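24th August

Second evening with the Jinberg hand tool, and I have now picked up more small laundry than in the whole of last winter. The loan runs until October. Skollitz sends you the thing in a gray tub with a strap, a charger and a booklet, and in return you do chores with it and tell them what you think. The kit is listed at $677, or $276 if you send it back in one piece. I'll be sending it back.

What I think so far is that my wrist hurts. The booklet says sessions of 18 minutes, and whoever wrote that was sitting down. You squeeze, the two fingers close, and you carry whatever you caught to wherever it's going, slowly, like a claw machine that has finally been rigged in your favor. Later a robot is supposed to learn the job from the likes of me. I wish it better teachers. I fold towels like someone wrapping fish.

The Stuluven model I had in spring was lighter but dropped anything thinner than a dishcloth. I'll give Jinberg this much, it hangs on to knits. Paper is another matter. I chased one receipt across the floor for most of a song and then used my foot, and I suppose that's on the record now too.

Did the bedroom tonight. Changed my mind twice about whether to begin with the bed or the floor and ended up doing a bit of both, badly. Pulled one still off the app before bed, to stick in here.

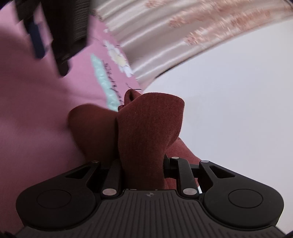 Something red and knitted, probably a sock, in the Jinberg. Pink sheet behind.

The app, which is by Nair, says I have 613 points. It doesn't say what they buy. It also logged me out while I was reading the help page about being logged out.

For the review form: good grip, clumsy with paper, hard on the wrist, strap too short, booklet smug. Four stars if they fix the strap. Kitchen tomorrow, spoons first. Must find the charger, which was in the tub this morning and isn't now.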